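블로그 이웃 교환 엽서, 올해도 합니다!

드디어 이 글을 쓰네요. 8월 내내 머릿속으로만 굴리던 건데, 어젯밤에 갑자기 불이 붙어서 새벽까지 공지 초안을 세 번이나 갈아엎었어요. 작년에 참여하셨던 분들은 제목만 보고도 아시겠죠? 네, 그 엽서 교환입니다!

처음 오신 분들을 위해 잠깐 설명드릴게요. 제 블로그에 댓글 한 번이라도 남겨 주신 분이면 누구나 신청할 수 있고, 제가 제비뽑기로 짝을 지어 드려요. 그러면 짝에게 엽서 한 장을 손으로 써서 보내면 끝. 선물을 넣을 필요도 없고 예쁜 글씨도 필요 없어요. 저는 글씨가 정말 엉망인데 작년 짝이었던 Ülle Kalniņš 님이 제 엽서를 냉장고에 붙여 놓은 사진을 보내 주셔서 그날 하루 종일 기분이 붕 떠 있었답니다 ㅎㅎ

사실 블로그를 시작했을 때는 이런 걸 하게 될 줄 몰랐어요. 초창기에는 방문자가 하루에 네 명이면 많은 날이었고, 그중 하나는 분명히 저였거든요. 독서 기록이랑 만년필 잉크 이야기만 주구장창 올렸는데, 어느 날 Tudur Bevan 님이 초록 잉크 글에 제 본문보다 긴 댓글을 달아 주셨어요. 그 댓글에 답글을 쓰다가 신이 나서 다음 글을 썼고, 그 글에 또 다른 분이 오시고. 그렇게 쌓인 글이 이제 546개예요. 숫자를 적어 놓고 보니까 저도 좀 놀랍네요!

작년 엽서 교환에는 대략 200명이 신청해 주셨어요. 저는 서른 명쯤 생각하고 엑셀 파일을 만들었다가 이틀 만에 파일 구조를 통째로 바꿔야 했고요. 주소를 손으로 옮겨 적다가 두 분을 서로가 아니라 자기 자신과 짝지어 버린 일도 있었습니다. (두 분 다 너무 너그럽게 웃어 주셔서 지금도 감사해요.) 그래서 올해는 Cuvstead라는 작은 추첨 프로그램을 써 보려고 해요. Baoshan Ren 님이 추천해 주셨는데, 이름 목록만 넣으면 같은 사람끼리 안 붙게 알아서 섞어 줍니다. 시험 삼아 제 책장에 있는 소설 주인공들로 돌려 봤는데 어찌나 재밌던지 한 시간을 놀았어요.

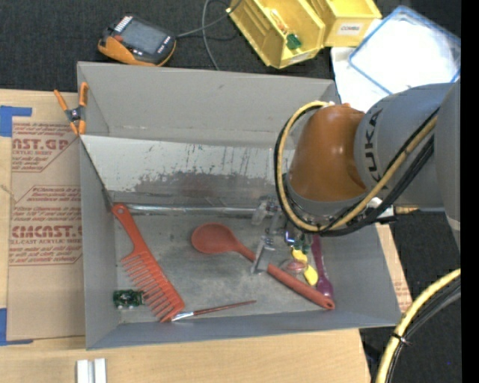
그리고 올해 새로 생긴 게 하나 더 있어요. 바로 주제입니다! 작년에는 "아무 말이나 쓰세요"라고 했더니 뭘 써야 할지 모르겠다는 메일이 꽤 왔거든요. 그래서 이번에는 "요즘 자꾸 다시 읽게 되는 문장"을 주제로 정했어요. 책이어도 좋고 노래 가사여도 좋고, 과자 봉지 뒷면에 적힌 문구여도 좋아요. 문장을 옮겨 적고 그 밑에 왜 좋은지 두세 줄만 붙여 주시면 됩니다. 물론 주제가 마음에 안 들면 날씨 이야기만 가득 쓰셔도 돼요. 저는 날씨 이야기도 엄청 좋아합니다.

신청 방법은 작년과 거의 같아요. 이 글에 비밀 댓글로 닉네임과 메일 주소를 남겨 주세요. 우편 주소는 댓글에 적지 마시고요, 제가 메일을 드리면 그때 답장으로 보내 주시면 됩니다. 해외로 보내도 괜찮은 분은 "해외 가능"이라고 꼭 써 주세요. 작년에는 해외에 계신 이웃이 열한 분이었는데 올해는 더 늘어날 것 같아서, 가능하신 분이 많으면 짝짓기가 훨씬 수월해져요. 마감은 9월 7일 밤 열두 시예요. 짝 발표 메일은 그 주 안에 보내 드릴게요.

아, 그리고 엽서가 없어서 망설이시는 분들! 두꺼운 종이를 잘라서 쓰셔도 됩니다. 작년에 Zixuan Xue 님은 다 쓴 달력을 잘라 만든 엽서를 보내셨는데, 받은 분이 자랑 글을 두 편이나 쓰셨어요. 저는 요즘 동네 문구점 인다르(Indar)에서 파는 무지 엽서에 꽂혀 있어요. 종이가 도톰해서 만년필로 써도 뒷면에 안 비치고, 펜촉이 지나갈 때 사각사각하는 소리가 진짜 좋습니다. 잉크는 짙은 남색으로 쓸까 하다가 결국 또 초록으로 갈 것 같아요. 사람이 참 안 변하죠?

자주 묻는 것 몇 가지만 더 적어 둘게요. 엽서가 안 오면 어떡하냐고 걱정하시는 분이 계신데, 보낸 날부터 한 달이 지나도 소식이 없으면 저한테 메일 주세요. 제가 대신 한 장 써서 보내 드립니다. 작년에도 그렇게 몇 장 썼는데 그것도 나름대로 즐거웠어요. 받은 엽서를 블로그나 SNS에 올리실 때는 주소가 안 보이게 가려 주시고, 쓴 분께 먼저 물어봐 주세요. 가족이 같이 신청하셔도 되고요, 그럴 때는 댓글을 따로따로 남겨 주시면 제가 덜 헷갈립니다.

Lanying Luo 님이 지난 글에 "올해는 안 하세요?" 하고 물어봐 주신 덕분에 게으른 제가 드디어 움직였어요. 고마워요, 정말로! 댓글 창은 지금부터 열어 둘게요. 저는 우표 사러 우체국에 다녀오겠습니다. 꽃 그림 우표가 남아 있어야 할 텐데요!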